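Search this site... Go

Filed under: Home Fixes > Night Sky

Getting a Bedroom Ready for a Meteor Shower

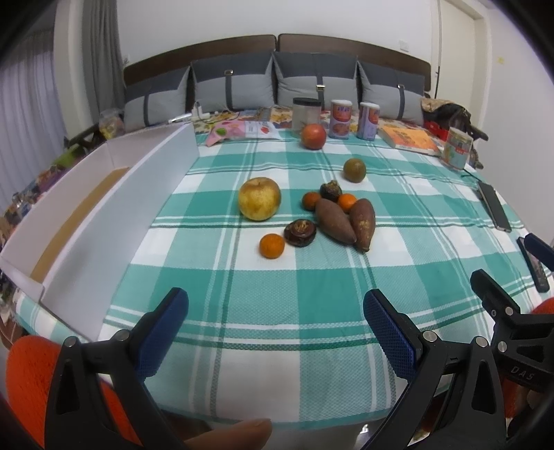 Most meteor showers peak after midnight, when your side of the planet has turned to face the direction we're traveling in and starts catching more grit head-on. It's a fine arrangement for the grit and a poor one for anybody with a job. The trick is to do the work in the afternoon, so that at 2 a.m. you only have to find your shoes. Start with the bed. Spread a plaid cover over it, teal and white or whatever you've got, and lay tomorrow's outdoor clothes on top in the order they go on. Socks last, so they end up where you can grab them first. I used to keep mine in a drawer, and I watched the best fireball of one February from behind an open dresser.

Lights next. Your eyes take a good half hour to get used to the dark and no time at all to lose it again. Put a strip of black tape over the charger light, the clock, and the smug little dot on the TV. For finding your way downstairs, a red bike light inside a sock works as well as the Mengal lantern I paid 42 dollars for, and the sock doesn't need a firmware update.

If you're watching from indoors, turn off everything in the room and clean the window the day before, inside and out. Vinegar and water, old T-shirt, no paper towels unless you enjoy lint. Then open the window anyway if it's warm enough. Glass adds reflections, mostly of you.

Outside, a reclining lawn chair beats standing. Tobias Esposito lay flat on a yoga mat for nine years and now has opinions about chiropractors. Put a folded blanket under you as well as over you - the cold comes up through the webbing, and it is patient.

Dew is the other enemy. Keep binoculars in a closed bag until you want them, and when you come back in, leave them in the bag until they reach room temperature. Opening it early fogs the lenses. Wiping them with your sleeve is how mine got their scratches.

Fill a thermos with boiling water, let it stand five minutes, dump it, then pour in the cocoa. My Jetari flask stays hot until dawn this way. Without the first step it gives up well before I do.

Check the moon before you set the alarm. A full one will wash out everything but the brightest streaks, and you'll have gotten up to admire something you could have seen at dinner. Check the clouds too, ideally from a window on the side of the house you'll be using. Shamim Qureshi once looked out the front, saw solid overcast, and went back to bed. The back was clear until four.

And point the chair away from the streetlight. If there are two streetlights, sit behind the garage.

Contact us | Copyright Florkberg Home Pages | Back to top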